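November, evening session, bench 2

Hop-up chamber on the Semley bolt action, third try. Same complaint as before: shots group fine for the first magazine, then start climbing and drifting left. Woo-jin Won shot it at the long range and got the same result, so I'm ruling out my shoulder.

Took the barrel assembly out through the front. Two screws on the underside of the receiver, then the outer barrel unthreads by hand.

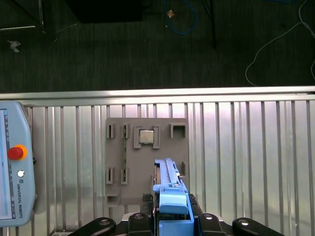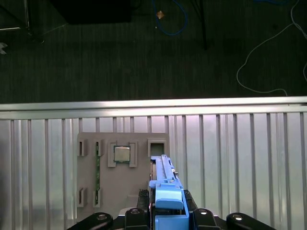
Bucking first. The Flirkham soft one that came out has a shiny patch on the left side of the mound and none on the right. So the arm is pressing crooked. I had blamed the rubber last time and swapped it for another of the same, which wore the same way.

The arm itself is straight. Checked it against the edge of a steel rule with a light behind. The pivot pin is the loose part. It rocks in the chamber when I push on it with a toothpick, more on the left. Min-kyu Shim says the early chambers were all drilled a bit big and to sleeve the hole. I'd have to ream it first and I don't want to do that on the only chamber I have.

What I did for now:

Wrapped the pin in one layer of PTFE tape, trimmed flush. Rocking mostly gone. The tape will creep, I know.

Replaced the round nub with a flat one cut from a scrap of silicone tube. Cut three, kept the one with the squarest ends.

New bucking, wiped with alcohol, no silicone oil inside. Lined up the mound with the barrel window by eye and then again with a flashlight down the bore.

Put the adjustment screw back with a dab of the weak threadlocker. It used to walk out by itself after a magazine or so, and that may be the whole of the climbing problem. Should have changed one thing at a time. Too late now.

Shot 20 with the screw backed all the way out, then 37 with the hop set where I'd normally have it. Short indoor lane only, so this says nothing about drift at distance. No climbing that I could see. Last magazine was the same height as the first.

Bag of BBs is the Myung heavy ones, a fresh 2,000. Tae-yang Min has been using up the old bag and wants it back – it's on the shelf by the compressor.

To do:
– long range, 200 shots, note the screw position before and after
– pull the bucking again and look for the shiny patch
– ask Seon-mi Yeo if she still has the spare Sinier chamber, and what she wants for it
– order pins, one size up, if the tape has moved

Left the stock off. Screws are in the jar lid next to the vise, please don't tip it out.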